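Subject: Re: [sourdough-and-rye] Rye starter gone sluggish in the cold

Čestmír Hájek wrote:

> My rye starter used to double in about five hours and now it
> barely moves by bedtime. Same flour, same jar. The kitchen is
> cold at the moment but surely it can't matter that much? I've
> been feeding it 1:5:5 at night. Should I bin it and start over?
>
> Čestmír

Don't bin it! Please don't bin it. A cold kitchen matters a huge amount, and 1:5:5 is a big meal for a starter that's already half asleep. Mine did the same thing last winter and it came good in four days.

What I'd do is drop to 1:1:1 twice a day and use water that feels warm on your wrist, then park the jar in the oven with only the light on. Put a note on the door. I once preheated mine to 180 with the jar still in there and the smell hung around till the weekend.

When it's lively again, go back to your bigger feeds and try the dark loaf from the Pedora thread, if you haven't already. I've now made it three times and I love it. My version is 400 g wholemeal rye, 100 g strong white, 400 g water, a good spoon of treacle and more caraway than my family would like – they can pick it out. No kneading at all, you just stir it like porridge and scrape it into the tin. It looks like wet cement and you'll think you've ruined it.

Leave it until you see little pinholes on top. At my place in July that's most of the day.
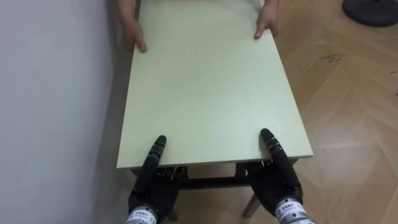
The other thing is to wait before you cut it. I know, I know. But rye is gluey when it's fresh and by the next morning it slices beautifully, and on day three it's even better with butter and a bit of smoked trout. I wrap mine in an old tea towel and it keeps all week.

Has anyone else tried toasting the caraway first? I did it for the last one and the flavour was much rounder, though I also swapped flours that day so who knows. Would love to hear from the people milling their own, too. I'm this close to buying a little hand mill and need someone to either talk me out of it or tell me which one.

Good luck Čestmír, and tell us how it's going by the end of the month!

Jo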